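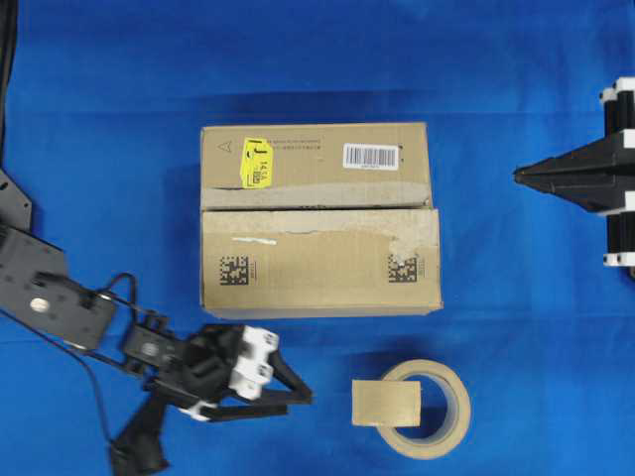

# Pointed vs. flat fingers on small two-arm setups

**suvthorpe_bench** — 23rd April

Splitting this off from the Cladatix controller thread, where it was getting buried. I have two small arms facing each other over blue cloth and I've been going back and forth between the pointed black fingers and the flat padded ones. Same servos, same controller, same wrist cameras. Only the fingers change.

Test objects are a used shipping box with tape down the seam and a roll of packing tape. I did 107 grasps with the pointed set before swapping. Short version: pointed wins on edges and anything with a hole in it, flat wins on plain box sides. I'm leaning toward keeping the pointed set on both arms and want to hear from people who went the other way.

**kpr_owner**

What are you gripping with them, the tips or the flats behind the tips? On my Kuipers arm the tips were useless for holding. They touch at one spot and whatever you pick up pivots around it. I went to flat pads in November and haven't gone back.

**suvthorpe_bench**

Mostly the flats, with the tips going in first. On a box I bring the tips down near the seam and look for an edge to get under. It depends a lot on the state of the cardboard.

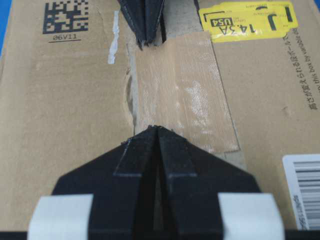

Old boxes are the harder case for me. Where the outer paper has torn away next to the tape, a tip can catch in the rough part and the arm reads it as contact with the flap. The controller then closes early. On smooth board I don't see that. I lowered the closing speed and it got better, but it didn't go away.

**gantry_and_glue**

> The controller then closes early.

That's a threshold problem and you'd have it with any finger. What current limit are you using? The Cladatix default is too low for printed fingers with a rough surface, the drag alone gets you halfway there. Raise it and run the same box again before blaming the shape.

**suvthorpe_bench**

Default. I'll try it, but the flat set on the same default didn't do this, so shape has something to do with it.

**gantry_and_glue**

The flat set has rubber on it. You changed two things.

**suvthorpe_bench**

Fair. I can put rubber on the pointed ones and see.

**moth_wing**

I'd look at the camera side too. With pointed fingers the wrist camera can see past the tips to the thing you're picking up. With the wide flat ones on my Bondholm mount, the lower finger hid the contact point for the last 2 inches of every approach, and I ended up adding an overhead camera to cover it. If you're doing this by camera and not by fixed positions, that matters more than grip force.

**kpr_owner**

Disagree on that. The overhead camera should be there anyway. A wrist view that close is mostly finger and cardboard, and you can't tell which way the box is turned. I tried running on wrist cameras only and gave up after 5 days.

**moth_wing**

You can if the box has codes printed on it. I use the data matrix squares as landmarks. Works until one goes out of view, then yes, you want the second camera.

**suvthorpe_bench**

I have an overhead view and use it for the approach, then switch to the wrist for the last part. The switch is where I lose time. There's a pause while the controller settles and I haven't found a setting for it.

Things I plan to run next, in this order:

1. Raise the current limit on the pointed set, same box, same positions.
2. Add rubber to the pointed set and leave the limit where it ended up.
3. Tape roll, pointed set, approached from the side and then through the core. Loose tape end left hanging, since a flap over the face changes what the wrist camera picks out as the rim. 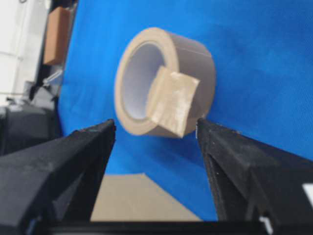 4. Same as 3 with the flat set.
5. Handing the roll from one arm to the other, if 3 and 4 look good.

**gantry_and_glue**

Trim the loose end for at least half of them or you won't know if you're testing the finger or the flap.

**suvthorpe_bench**

OK, half and half.

**kpr_owner**

Post the closing speed along with the results please. Last time someone did this comparison they left it out and I couldn't match any of it on the Kuipers.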